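Capítulo 4
El orden de los utensilios en la mesa de trabajo

Antes de encender un fuego o abrir un envase, quien cocina dispone sobre la mesa lo que va a necesitar. Esa operación suele durar pocos minutos y condiciona todo lo que viene después.
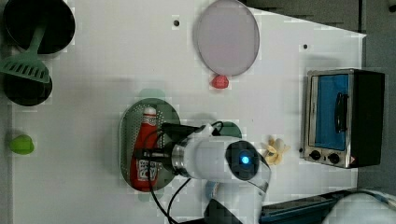
4.1 Qué se entiende por puesta a punto

Se llama puesta a punto al conjunto de tareas previas a la elaboración: reunir los utensilios, comprobar su estado, situarlos al alcance de la mano y retirar lo que sobra. En este capítulo se estudia la parte que corresponde a los utensilios. Los ingredientes se tratan en el capítulo 5.

Una mesa a medio ordenar reúne piezas de uso muy distinto. En la fotografía inicial conviven dos sartenes negras, una espátula verde ranurada que descansa sobre ambas, una fuente ovalada de tono rosado y una bandeja ovalada con perforaciones, y encima de esta última un bote de kétchup. Cada pieza pertenece a un grupo y cada grupo tiene su zona.

4.2 Los cuatro grupos

Utensilios de cocción. Sartenes, cazos, ollas y planchas. Se colocan en el lado de la mesa más próximo a los fogones, con los mangos hacia dentro.

Utensilios de manipulación. Espátulas, pinzas, cucharones y espumaderas. Conviene reservarles un soporte propio. Apoyarlos en el borde de una sartén es costumbre extendida, pero el mango sobresale y se engancha con facilidad en la manga o en el paño.

Piezas de escurrido y reposo. Coladores, rejillas y bandejas perforadas. Se dejan vacías hasta el momento de usarlas; un envase apoyado en ellas ocupa la superficie y obliga a un movimiento más.

Piezas de servicio. Platos, fuentes y boles de presentación. Van en el extremo opuesto a la cocción -- limpios, secos y sin alimentos crudos cerca.

Los condimentos envasados, como las salsas en bote, no forman grupo. Se guardan juntos en una caja baja o en un estante y se sacan de uno en uno.

4.3 El aula de Stetden

Los ejercicios de este libro se prepararon para el aula de cocina de Stetden, equipada con mesas lisas de color claro. En una superficie así cualquier resto se ve enseguida, y la limpieza entre una práctica y la siguiente resulta más rápida. Los centros que dispongan de otro mobiliario pueden seguir las mismas indicaciones -- solo cambiará el reparto de las zonas.

Actividad inicial

Dibuja en una hoja el contorno de tu mesa de trabajo y señala dónde quedan los fogones y el fregadero. Reparte en el dibujo los cuatro grupos del apartado 4.2. Guarda la hoja, porque volverás a ella en el apartado 4.6.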